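Reseña de equipos: Camer, manipulador de sobremesa para tareas repetitivas

Evaluación realizada por la unidad de ensayos de Wosevbridge. Responsable técnico: Szymon Domański.

El fabricante Flenska presenta Camer como un sistema capaz de asumir labores auxiliares en talleres pequeños, laboratorios y, en una segunda fase, viviendas. La presente reseña valora hasta qué punto esa promesa se sostiene en su estado actual, con el programa de control Duda en su configuración de serie.

El ensayo se centró en una tarea elemental: recoger una placa de pocillos y depositarla dentro de un recuadro señalado con cinta. Se programaron 80 repeticiones con la placa orientada de distintas maneras, sin intervención del operario una vez iniciado cada ciclo. Una persona resuelve este gesto sin pensar en él. Para una máquina exige localizar el objeto, elegir el ángulo de agarre y soltarlo sin desplazarlo.

El comportamiento general fue correcto. El brazo completó la colocación en la mayoría de los casos y falló en 6, casi siempre por un giro excesivo de la placa en el momento de abrir los dedos. El movimiento es pausado – más de lo que admitiría una línea de producción – y no se registraron golpes contra la superficie de trabajo. La puesta en marcha requirió 2 jornadas, incluida la calibración, que el manual explica con poca claridad.

Los resultados empeoran fuera de este supuesto. Doblar un paño o vaciar un escurreplatos siguen siendo tareas poco fiables: el sistema se detiene con frecuencia y solicita asistencia. En el taller, la clasificación de tornillería mezclada obligó a supervisión constante. El precio, 1175 euros mensuales en régimen de alquiler, solo resulta razonable cuando existe una tarea fija, con piezas conocidas y posición acotada.

Debe señalarse también el espacio necesario. El brazo ocupa mucho más volumen que el objeto que manipula, y conviene reservarle una mesa completa.

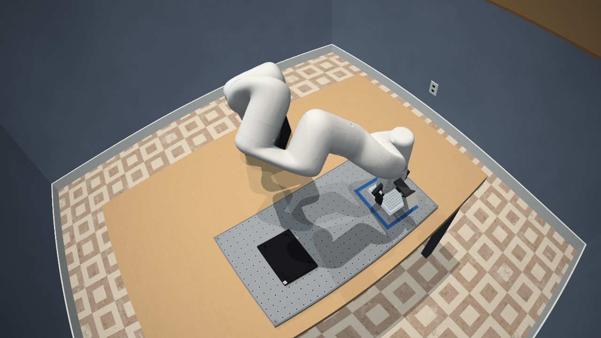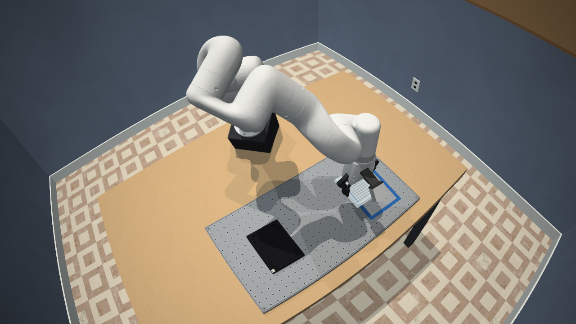 Imágenes: simulación por ordenador de la tarea de colocación de la placa. Fuente: Wosevbridge, unidad de ensayos.

Valoración final: apto para el traslado y la colocación de piezas rígidas en puestos preparados al efecto. No se recomienda, por el momento, su adquisición para uso doméstico general. Flenska ha anunciado para julio una actualización de Duda que revisará la secuencia de apertura de los dedos – precisamente el punto que concentró los fallos – y esta unidad repetirá entonces la prueba de colocación con las mismas orientaciones de la placa. Las tareas con tejidos quedarán fuera de esa segunda evaluación.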